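Prundano Kitchen Task Pack
For school robotics clubs and first-year project teams

Product type: simulated kitchen and arm, classroom licence
Suits: Years 9 to 12, college intro courses, after-hours clubs
Seats per licence: 30
Also see: Prundano Workshop Task Pack, Surkemdale Challenge entry kit

The Kitchen Task Pack is the one our clubs kept asking for. It gives your students a full-size arm with a gripper, a kitchen to work in, and a set of jobs that sound dead simple until you try to program them. Get the sauce off the shelf. Put it on the counter. Now do it again with the bottles in a different order! Everything runs on ordinary school desktops and most laptops, so a whole class can be working on the same problem at once with no queue for the one real arm in the corner.

We built it with Hortensia Arango, who ran the robotics club at Uvodgate for years before she came over to us to write curriculum. Her view was that students lose interest in stacking coloured cubes by the second week, and that a messy, familiar room keeps them arguing about approach angles long after the bell. Having sat in on a few of her sessions, we agree with her.

What's in the pack

The kitchen comes with a sink, a long timber bench, cupboards and an upper shelf stocked with sauce bottles and jars. Teams can shuffle the items on the shelf by hand or let the randomiser do it. Reaching for the shelf is where most clubs start, and it's a cracking first task. The arm has to come in high, the neighbouring bottles are close enough to get knocked, and a student who has only ever thought about where the gripper ends up will quickly find out about elbows.
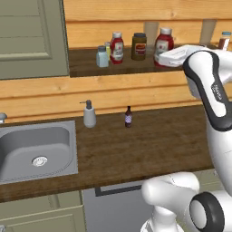
Once a team can reach reliably, they move on to grasping, then to placing, then to chaining the lot into one routine. There are 6 graded tasks, and each has a starter script, a marking guide and a "stretch" version for the kids who finish early (there are always two of them, and they always sit together). Scripts are in Python. Students who haven't coded before can begin with the block editor and switch across when they're ready, and their work carries over.

Recording and replay

Every attempt can be saved and played back from any angle. This has become our favourite part of the pack. A team can pause a replay at the moment a bottle tips, swing the view around behind the gripper and see what touched what. The free camera also makes for very good presentation slides at the end of term.

A licence stores up to 1000 attempts per class. The club upgrade takes that to 2000, which is worth having if your students want to train a policy from their own demonstrations. Orlando Henao's senior group at Grajales did that last year, driving the arm with game controllers at lunchtime to collect their runs, and their write-up is included in the teacher folder with his blessing. It's a terrific read, especially the section on how differently left-handed drivers approached the shelf.

Using it for the Surkemdale Challenge

The simulation round of the Surkemdale Challenge uses this same kitchen, with a shelf layout that stays sealed until the morning. Practice layouts are in the folder marked "Heats". Entries open in February. Teams may bring their own scripts, but the stretch tasks are the closest match to what the judges set, so don't skip them.

What you'll need

A computer lab or class set of laptops, with 8 GB of memory or better
A mouse for each pair (trackpads are a misery for camera control)
Game controllers for demonstration recording, optional
Permission from your IT department to install, which can take longer than the rest put together, so ask early

Teacher notes

The first session fits in a double period. Pair students up and have one drive while the other keeps the log, then swap. Collision sounds can be muted from the settings menu, and after ten minutes with a full class you will want to know that.

Licences renew at the start of the school year. Saved attempts stay with the class account when you renew, and you can export them at any time from the Records tab.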